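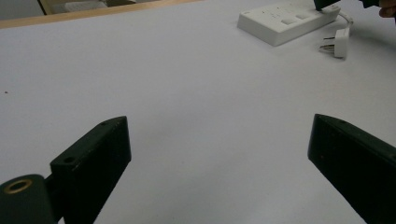 Le rangement de l'atelier, jeudi 23 mars
À Jilstead, le tri du petit matériel électrique continue. Chaque article passe sur la table avant de recevoir son étiquette.

Bloc multiprise blanc, trois prises, un interrupteur par prise. Référence 894 à l'inventaire, étagère 7.
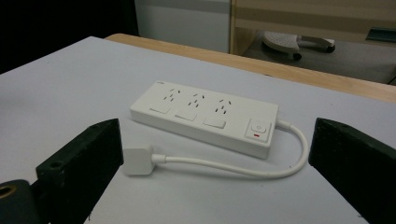

Les rallonges simples portent les numéros suivants et restent dans l'armoire du fond.
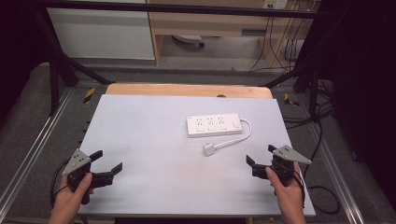
Le classement est tenu par Yaroslav Fedoruk. Le cordon blanc, avec sa fiche posée devant le bloc, est à enrouler avant la mise en bac. Suite du tri en juillet.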